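Wogan Headwear Handling Set: Data Card

Version 2, released Jul 17, 2021
Maintained by the Pedum collections office, Esevgate

Summary

The Wogan set documents the folding, stacking and shelving of soft headwear. It was assembled to support the written handling guidance used in the Amau costume store, where caps and soft hats are issued to performers and returned at the end of each season. The set contains 3,000 short recordings, of which 2,000 concern baseball caps. The remainder cover knitted hats, berets and sun hats with a soft brim.

Contents

Each recording covers one item and one task. Tasks are named in the index file by a short code: FLD for folding, STK for stacking, SHP for reshaping a crown, and TRN for turning an item upright. There are 9 task codes in all, and the full list is given in the file tasks.txt. An item may appear under more than one code.

Work surface

Caps are handled on a white foam board laid over a wooden table. The board is to be brushed before each session and replaced when its face becomes marked. Caps with a structured front panel and caps with a soft crown are recorded under separate item numbers, even where the color is the same. 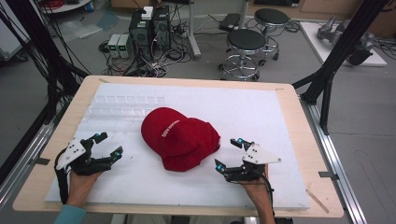

One reader of the first release, Amau, wrote that the folding guidance treated all caps alike, and asked whether a cap with lettering on the front should ever be creased through the panel. The guidance has been amended. Lettered caps are now folded from the back only, with the rear pushed into the crown and the front panel left flat.

Item records

The item list gives color, closure type, crown type and any lettering or badge. Sizes are entered as printed on the inner label. Where the label is missing, the field is left blank. A total of 40 items carry no label, and users should not infer a size from the recordings.

Known limitations

Straw and felt hats are not included. Dark blue and black caps are few in number, and comparisons by color are not advised. Sun hats were added late and have not been checked against the item list.

Use and corrections

The set may be used for teaching, for research and for the preparation of handling instructions. Corrections to the item list should be sent to the collections office with the item number and the task code. The next revision is planned for September.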